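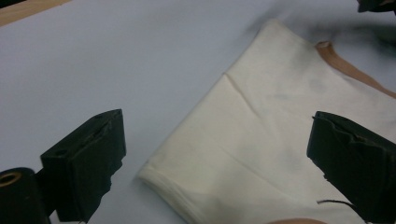
Fly-in or road lodge for a first salmon and pike trip?

lizelle_f
Four of us are planning a week at the end of July and we can't agree. Two want the fly-in camp on Pelach Lake, two want the road lodge at Egan, where we could bring our own boat. Nobody in the group has done a fly-in. The quote for Pelach is $3136 each with the float plane, meals and a guide every second day. Egan is $1339 each, cabin and dock only, and we cook. Has anyone here done both?

JBaumgart
Did both, two years apart. Pelach has better pike by a wide margin. Egan gets the salmon run up the river mouth and Pelach gets none, so you need to decide which fish you are going for before you argue about price. If the thread title is right and you want salmon, the answer is Egan.

lizelle_f
The lodge page for Pelach says salmon.

JBaumgart
It says salmon "available." That means they fly you out to the Trikorby for a day and charge for it. Ask them.

ron_calimlim
Joscha is right about the fly-out. It was $639 a seat when I went and it depends on weather. We lost ours to fog and got the money back, but we didn't get a salmon either.

I still wouldn't pick Egan in late July. The dock is packed and the ramp has a line by 5 a.m.

JBaumgart
The ramp line is only bad if you get up late. We were on the water at 4:30 every day and never waited.

ron_calimlim
That is not my idea of a vacation.

smoynihan
We went to Egan with three kids last summer, one of them ten months old. The ramp was fine after lunch, when everyone comes in to eat. We fished from 2 to 6 most days and caught enough for dinner. If you are set on big fish, maybe that matters more to you.

Since somebody always asks about taking a baby: the cabins get warm by midafternoon and cold after midnight. Pack light layers and more of them than you think. There is a washer at the main building, one for the whole place.
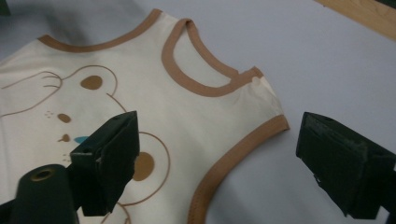

Sleeveless, cream with tan edging. Good for the warm part of the day.

lizelle_f
Thanks. No babies in our group but my sister may want to come with hers another year, so I'll pass it on. How cold is cold at night?

smoynihan
Low forties one night. The rest were in the fifties. The cabin heater works but it's loud.

catriona_g
Has anyone mentioned the weight limit? The plane into Pelach allows you 100 pounds, and that is you separate from your gear, so 100 of gear. Sounds like a lot until you put in waders, rods, rain gear and a cooler for the trip home. My husband had to leave his second tackle box at the float base. They locked it up for him and it was there when we got back.

Also the guide every second day means you are on your own the other days, in a lake with a lot of rock just under the surface. They give you a map. Read it.

ron_calimlim
The map was twenty years old when I was there. Two of the reefs on the north arm weren't on it. I hit one and paid for a prop.

catriona_g
Ours had them penciled in. Maybe because of you.

lizelle_f
What about the outboards at Egan if we don't tow? One of the guys has doubts about dragging his boat nine hours.

JBaumgart
They rent 16 foot aluminum boats with a 20 on the back. Fine for the river mouth. I wouldn't cross the main lake in one if there is any west wind. Tow yours if the trailer is sound. Check the bearings and carry a spare wheel, the last stretch is gravel and there is no shop after Riltis.

smoynihan
Agree on the spare. Disagree on the rental boats, we crossed in one twice with life jackets on everybody and it was flat calm both times. You just have to look at the water first and be willing to stay home.

Some of our packing, for your sister. Tops and the rest went in one soft bag, no hard cases in the back of the truck.
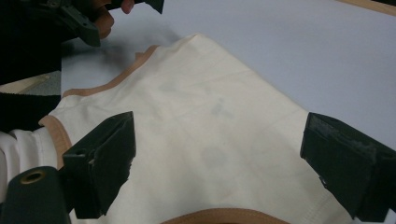 Catríona Gilmartin wrote back that a soft bag is the right call for Pelach too, as the pilot turned away two hard cases on her flight and their owners had to repack on the dock.

lizelle_f
OK. I talked to the others tonight. We are going to ask Pelach for the price of the Trikorby day in writing, and what happens if it's fogged out. If it's anywhere near what Ron paid we'll book Egan and tow.

JBaumgart
Call Egan now either way. They hold a cabin for a week without a deposit, and the late July ones go in January.

ron_calimlim
And ask for a cabin at the far end. The ones by the ramp hear every trailer.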